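Documentation > Recording and Tracking > Jinier Tracker
Reading time: 9 min

4. Checking the pose solver before you trust it

This section covers the Jinier pose solver, the part of the software that turns views of printed markers into gripper positions. It assumes you have finished section 3, that every camera shows up in the device list, and that the tracker is build 1218 or later. Earlier builds have the old confidence score and most of what follows doesn't apply to them.

The solver always gives you an answer. Treat that as a warning. It will draw a smooth green path through a recording in which the marker was hidden half the time, and the path will look very convincing when you play it back. The steps below are meant to catch this before a whole afternoon of recordings goes into the training folder.

4.1 Before you start

You will need:
- the marker map for each gripper, exported from Trusberg
- the lens file for each camera, made with the lens now fitted
- one short test recording, with both hands moving and at least one pause
- a browser that can reach the tracker on port 3000

Do not use a demo recording for the test. The ones that ship with the tracker were made in good light by people who knew where the cameras were. They pass everything.

4.2 Load the marker maps

1. Open the tracker page and choose Session, then Markers.
2. Load the left map and the right map. File names are not checked. The solver reads the IDs inside the file, so a left map saved under the right-hand name will load with no complaint.
3. Look at the ID list for each hand. No ID may appear in both lists. If one does, stop and print a new set.
4. Enter the printed marker size as measured with callipers. The size typed into the print dialogue is a wish. Printers shrink things, and a small error in size becomes a steady error in distance that no later step will show you.
5. Press Apply. The status line should read "maps loaded, 2 hands".

Caution: the Guess Size button works from the first few seconds of video. It has given us three different sizes for one cube. Leave it alone.

4.3 Set the clock offset

The software compares movement in the gripper camera with movement in the head camera and proposes an offset. This works well when the movement is sharp and badly when it isn't.

1. Open Timing and press Estimate.
2. Write down the value.
3. Press Estimate again on a different part of the recording.
4. If the two values agree to within 18 ms, accept the second one.
5. If they don't, record the test again with a few quick wrist turns at the start and go back to step 1.

Note: pressing Estimate twice on the same part of the recording gives the same number twice. It proves nothing. The release notes call this "repeatable timing", a phrase we asked to have removed.

The offset is saved with the session and is not carried over to the next one, even though the box still shows the old value after a restart. Press Apply each time. If you skip this the box and the solver disagree, and only the solver matters.

4.4 Read the confidence trace

Every solved pose has a confidence between 0 and 1. It tells you how well the marker corners fit the solved pose. It does not tell you whether the pose is right. A flat marker seen straight on can fit two poses nearly equally well, and the solver picks one with high confidence, then sometimes picks the other in the next frame.

1. Open the trace for the left hand.
2. Turn Smoothing off. It is on by default — we would rather it weren't.
3. Play the recording at quarter speed and watch the axes drawn on the cube. Flips show as a sudden jump in the blue axis while the red one barely moves.
4. Mark each flip with F. Marked frames are left out of the export.
5. Repeat for the right hand. A clean left hand says very little about the right.

If flips come in long runs, the usual cause is that a single face of the cube is visible. Ask the operator to hold the gripper so that the camera sees two faces. Changing the solver from Fast to Careful helps a little and makes the run far slower. We have not found a case where it rescued a bad recording.

4.5 Filled gaps

When no marker is visible, the solver fills the gap from the motion before and after. Filled frames are drawn in the same green as measured ones unless you switch on Show Filled, under View. Switch it on and leave it on.

1. Set Maximum Gap. The limit is 3000 ms, which is far too long for hand movements. Start with the shortest setting and raise it only if you can say what the hand was doing in between.
2. Run Solve again. Changing the setting alone does not update the path.
3. Check any gap that touches a grasp or a release. Drop the whole take if the jaw closes inside a gap. The filled path knows nothing about contact and will happily carry a gripper through the tabletop.

Known fault: with Show Filled on, frames you marked with F turn grey in the view but are still counted as measured in the summary table. The export is correct. The table isn't.

4.6 Check against the second view

The last check uses a camera that played no part in the solve. It is the only one in this section that we would keep if we had to drop the others.

1. Solve the recording with the head camera only.
2. Choose View, then Project Into, and pick one of the gripper cameras.
3. Step to a moment when another gripper's marker is plainly visible in that camera.
4. Compare the drawn outline with the printed edge of the marker. At the middle of the picture they should sit on top of each other.
5. Step to a moment when the marker is well away from the middle. If the outline drifts outward or inward there, the lens file is wrong or belongs to another unit. Wide lenses bend straight lines a great deal and the default lens model does not cope.
6. Pick something fixed on the table and follow it through both views. It should not slide when the operator turns.

Do not judge this check by the Agreement figure in the corner. It is an average, and a long pause with the grippers held still will raise it enough to hide a poor grasp.
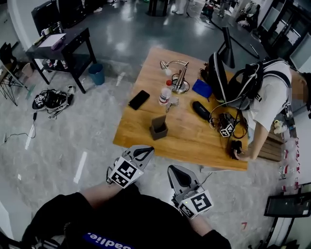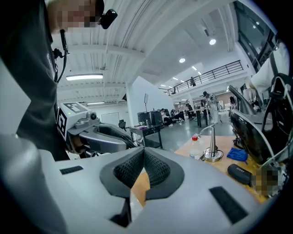 Hand-held grippers at the table. First picture: head camera, looking down. Second picture: gripper camera, with the marker block of another gripper in view.

4.7 If the check fails

Outline has the right shape but lags behind: go back to 4.3.
Outline is too large or too small everywhere: measure the marker again, see 4.2 step 4.
Outline is good in the middle and poor at the sides: make a new lens file.
Outline jumps between two positions: see 4.4.
Outline is missing: the ID is not in the map, or the wrong map is loaded for that hand.
None of these: save the session with Export Raw and send it with the lens files. Screenshots of the green path are no use to us.

The Auto Repair button added in February tries all of the above at once and reports success if the Agreement figure goes up. Please don't send us sessions that have been through it.

Section text: Aurelio Lozano, Zustton
Next: 5. Exporting takes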